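Fornolo open day, Idthorpe

Posted August 11, 2023

The car park at Fornolo is on the wrong side of the bypass, so your first experience of the open day is a footbridge. Ladi Oyelaran had told me to wear sensible shoes and I'd assumed she meant for the factory floor. By the time we reached reception I'd already done more walking than I do on most holidays, and a man in a lanyard was offering us a boiled sweet.

I should say why I was there. Ladi and I have run the homes page in the local newsletter for years, which mostly means writing up paint. When Fornolo announced they were opening the Idthorpe site to visitors for the first time since March, and that you could book a tour of the table line followed by a look round what they call the household rooms, Ladi booked two places before I'd finished reading the email. She wanted a new kitchen table. I wanted the free lunch, which on the evidence of the email was going to be "light".

It was a sandwich. We'll come to the sandwich.

The tour

Stellan Forsberg took our group. He is the product manager for tables and he has that calm you get in people who've spent a long time with wood. He walked us through the board store first, where the planks are kept at a steady humidity and the visitors aren't, and then into the sawing hall, where we were given ear defenders and he carried on talking. I have a page of notes from this part that says "something about knots".

After the saws comes sorting. This was my favourite bit and I'd have happily stayed there all morning. Two people stand at a long bench under very white light, turning boards over and deciding which face goes up. Straight grain goes one way, anything with an arch or a swirl goes another, and now and then a board gets stood against the wall for somebody to think about later. I asked Stellan what the rules were. He said there was a chart. I asked whether they used the chart. He said it was a very good chart.

The table they're proudest of is the Fjeld, a plain pale thing with no drawer and no nonsense. It has been in the range long enough that half the people on the tour already owned one, and several had brought complaints. One man had photographs of a ring left by a mug, printed out, in a plastic wallet. Stellan looked at every one of them with real interest and then recommended coasters.

Ladi's question was about how pale the pale one stays. She has a south-facing kitchen and a history with blinds. The official line is that the blond finish warms up over the first couple of years and then settles, and that you should move your fruit bowl now and then unless you want a permanent record of it. She wrote this down and underlined it. I know for a fact that her fruit bowl hasn't moved since she bought the house. 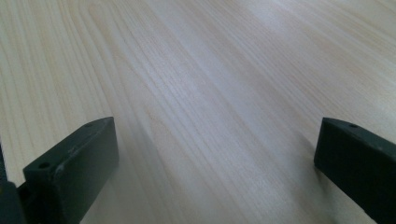

Finishing is done behind glass, so you stand in a corridor and look at people who've clearly had enough of being looked at. Each top gets its coats, a rub down between them, and then a long rest on a rack. Stellan said the rack holds 100 tops when it's full. It wasn't full, and he seemed a little hurt on its behalf. I liked the smell in that corridor very much, a sort of beeswax and school-hall smell, and then I noticed I'd got a headache and we moved on.

One thing I hadn't known: they finish the underside as well. I'd always assumed the bottom of a table was where a firm saved its money, having spent a lot of my childhood under one. Stellan told us that if you seal one face and leave the other, the board cups, and then your peas roll. He has a short demonstration of this with a marble. The marble went under a radiator and the demonstration ended there.

Lunch

Cheese and pickle, or cheese. Tea from an urn. There was a tray of fruit that everyone was too polite to start and then, quite suddenly, no tray of fruit. We ate in the canteen at what I'm fairly sure were rival tables, because mine wobbled and I folded a tour leaflet under the leg. Ladi thought this was disloyal. I thought it was the most use I'd had out of the leaflet.

They'd been expecting 200 people over the day and had got 400, according to the lanyard man, who was now out of boiled sweets and looked it. It explained the sandwiches. It also explained why the afternoon groups were sent round in the opposite direction to the signs, so that you read "Thank you for visiting!" on the way in and "Welcome!" as you left.

The household rooms

These are across the yard in a low building. I'd pictured show rooms, with cushions and a bowl of fake lemons. What you get is a plainer sort of place, where the tables and the storage things are put to ordinary use: laying up, wiping down, folding, putting away. The theme this summer was laundry, the one household job that ends on a table whether the table was bought for it or not.

I've got strong feelings on this. In our house the airing cupboard is full, the bed is needed for sleeping in, and so everything that comes off the line gets tipped out where we eat. It then stays there until someone wants to eat. Fornolo have apparently noticed that their customers live the same way, and there was a small printed card by the door about choosing a table that's the right height for folding at. The right height turned out to be the height of their table. You'd never have guessed.

The baskets are the other half of it. Fornolo bought up the Grastero line of plastic storage a while back, and the old range came in colours you'd only otherwise see in a swimming baths. They've kept the pale blue. Ladi, who had until now been all about the table, went quite soft over the pale blue. Her mother had one. Everyone's mother had one! I'd bet there's still one in most garages in the county, holding a dead jump lead and half a bag of grout.

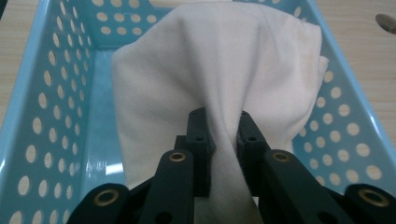 Somebody in our group asked the question that had to be asked, about whether you fold things before they go in the basket or after they come out. The room divided. There was a woman in a green coat who folds at the line, in the garden, in all weathers, and who plainly regarded the rest of us as animals. A retired couple turned out to have been doing it differently from one another since they were married and to have never discussed it. They discussed it then.

My own position is that a sheet can't be folded by one person and that anyone who claims otherwise is rolling it into a ball and putting it at the back. Ladi can do it. She's shown me, twice, with the corners tucked into each other like puppets, and each time I've nodded and gone home and rolled mine into a ball.

What I did take away is that a basket wants to be a bit smaller than you think. Big ones look generous in the shop and then you can't get through a doorway with them, or you fill them to the top and everything at the bottom comes out with the creases of a week. The sensible amount is whatever you can tip out and deal with before the kettle's boiled. I've no idea if that's Fornolo's view. It was the view of the woman in the green coat and I wasn't about to argue.

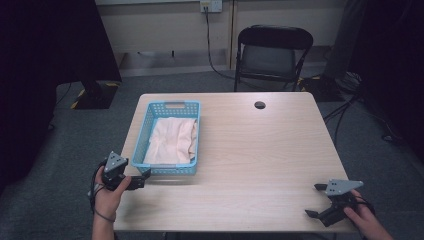

Ladi's verdict on the Fjeld was delayed by a long look at the wood and a short argument with me over whether her present table is oak. (It isn't.) She likes the colour, she likes that there's no fuss round the edge, and she was much taken with the way the blue plastic sits against the pale top, which she says would cheer up any kitchen, including mine. Her one reservation was the round cable hole towards the corner. Very handy if you work at your table; at teatime it's somewhere to lose a pea. Stellan says you can order the top without, and that people ring up to ask for it without, and that other people ring up to ask for two. I'd also like a word with whoever buys the seating over there, as the black folding chair with its bit of grey padding is the same one I've sat on at every parish meeting of my adult life, and my back knew it from across the room.

The shop

There's always a shop. This one was in a container by the gate and sold seconds, offcuts and tea towels. The seconds were good value if you're handy, and I'm not, so I bought a bag of offcuts, which will be very useful when I think what for. Ladi bought a Grastero basket in the pale blue and carried it back over the footbridge on her hip, quite the picture of a woman in an advert, until the wind got hold of it.

She hasn't ordered the table. She's measured for it, and there's a rectangle of masking tape on her kitchen floor that the rest of the family walks round.

Practical notes

Booking is by email and they do answer, eventually. The tour is on the level apart from one flight of steps up to the finishing corridor; ask at reception and they'll take you round by the yard. Children get a wooden spinning top and lose it before the sawing hall. Dogs are allowed in the yard but not in the buildings, and the household rooms are carpeted in dark grey, so they'd show every hair anyway. Toilets are by the canteen.

Take your own lunch. If you have a mug ring, leave the photographs at home and buy coasters. They sell those in the container too.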